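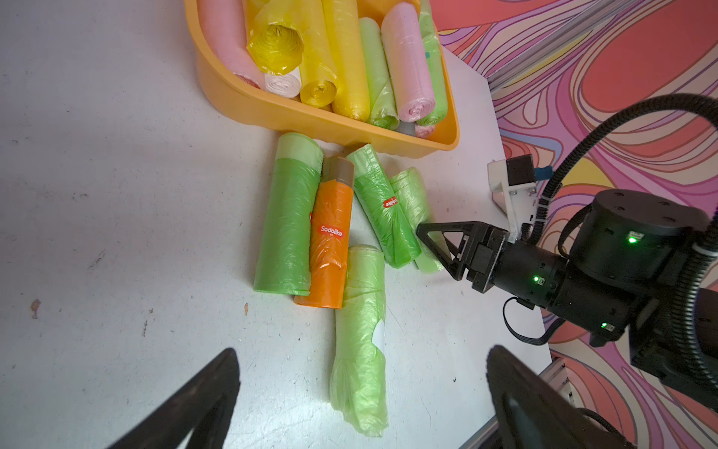 Sternwood bench, two-arm cell
Pre-run checklist for the gripper trials, with comments
Filled in by Simin Taheri, December 30, 2018
Fingers under trial: Peker (long) against Tusia (short)
Marks: OK, WATCH, FIX FIRST

Welcome back, everybody, and thank you for leaving such full notes last time. I have kept the old order of the list so you can find your way around it, and I have put my comments right under each line, where they tend to get read. Please add yours too, even the small ones - the small ones have saved us more than once.

1. Emergency stop, both arms
OK. Pressed with the arms parked and again at slow speed. I let each arm settle completely before releasing the button, and I would ask you to do the same when you take over.

2. Base bolts and front rail
OK on the left, WATCH on the right. The right base took a small extra turn of the wrench, which I didn't like, so I drew a fresh line across the bolt head with the paint pen. If the line has moved by the next check, stop and come find me or Gholamreza.

3. Cables and conduit
WATCH. Run each arm through its full reach by hand, with the power off, and look for any place where the cable pulls tight. The loose wires on the front rail need to be tied down before the next long session. I know we have all been stepping politely around this one since September!

4. Finger seating and screws
OK. The Peker fingers are on both arms for this round. Push each finger sideways with your thumb and feel for play. The left pair had a tiny bit before I tightened it, and now it feels lovely and solid. Use the short hex key from the drawer, please, and not the ball-end one, which has already rounded two screws for us.

5. Wrist cameras
OK. Check that both fingertips show up at the bottom of the picture and that the tray can be found without moving the arm. Wipe the lens with the soft cloth first. Elaheh likes to save a picture before and after every finger change, and I have come around to her way of doing it.

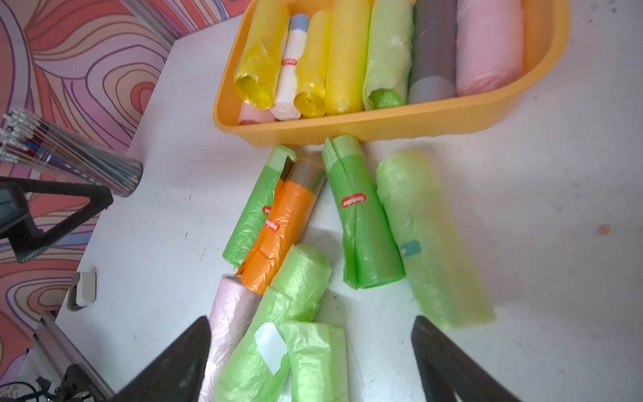

Wrist view with both fingers showing, bag rolls on the table and in the tray.

6. Work surface and test items
OK. Our test items are still the garbage bag rolls, and I remain fond of them. They roll away if you so much as look at them, the film crinkles under the fingers, and a loosely wound one behaves nothing like a tight one, so they tell you a great deal about a gripper in one afternoon. Look each roll over before it goes back into the trial and set aside any that have come badly unwound. Long tails of film can catch in the finger joint.

7. Grip force limit
WATCH. Both sets of fingers run at the same limit, 51 on the controller page, and it should stay there until the comparison is finished. So far we have logged 3,106 grasps altogether, 1,731 of them with the Peker fingers. My feeling is that the longer fingers do better when rolls lie across each other and the shorter ones do better on a single roll out in the open, but I would hate for anybody to start choosing favorites with the log half written.

8. Overhead view and clear space between the arms
OK. Bring up the fixed camera and move the arms one at a time, slowly, until you are happy that the grippers can't meet over the middle. Then do it once more with the arms trading places at the tray. 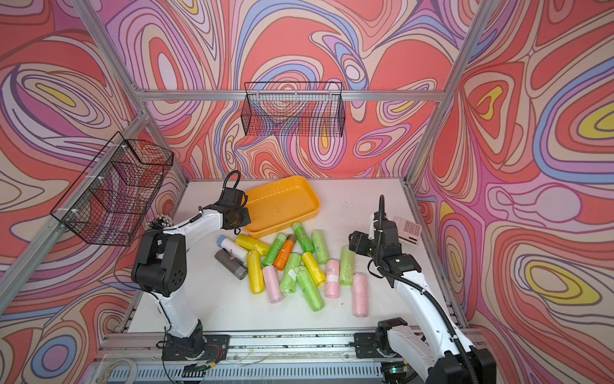

Bijan Soltani: On number 8, could we lower the speed for the tray approach as well? With the Tusia fingers I had plenty of room, but the Peker ones stick out farther and I found myself hovering over the stop button the whole time. I'd be happier at half speed for the first five grasps after any finger change.

Simin: Yes, gladly, and I have written it into the start-up sheet. Half speed for the first five, then the usual setting if everyone in the room is comfortable. Ladan Ranjbar asked whether that would spoil the timing numbers, and it won't, so long as the slow ones are marked in the log.

9. Reaching into a pile
WATCH. Most of our trouble comes from here, so bear with me for a longer note. When one arm is pressing on a roll and the other comes in beside it, the fingers can end up sharing the load through whatever lies between them, and neither controller knows about the other's share.
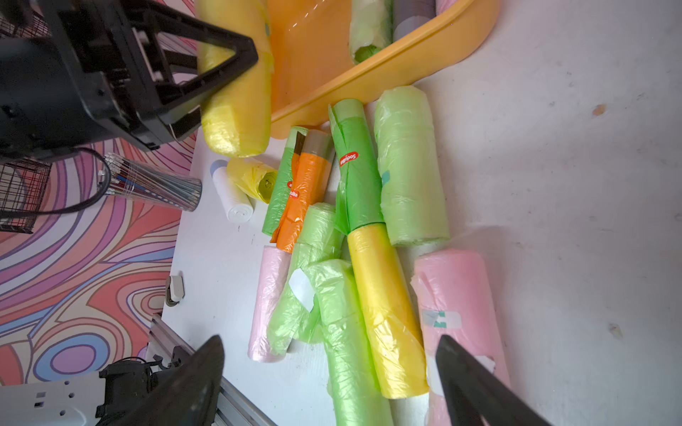

Keep the second arm waiting until the first has either lifted or let go, and watch the motor current while you do it. If it climbs and stays up, open the fingers before you back the arm out. Pulling back with the fingers closed is how we bent a Tusia tip, and the replacement took ages to arrive from Rezaei.

10. Hands out, sleeves back, second person present
OK. Say it out loud before you enable the arms, please. It feels silly for a day or two and then you stop noticing.

Still open: tie down the front rail wires (me), recheck the right base bolt (Gholamreza), order more hex screws for the Tusia set (Elaheh). Sheet goes back on the hook by the door when you're done with it.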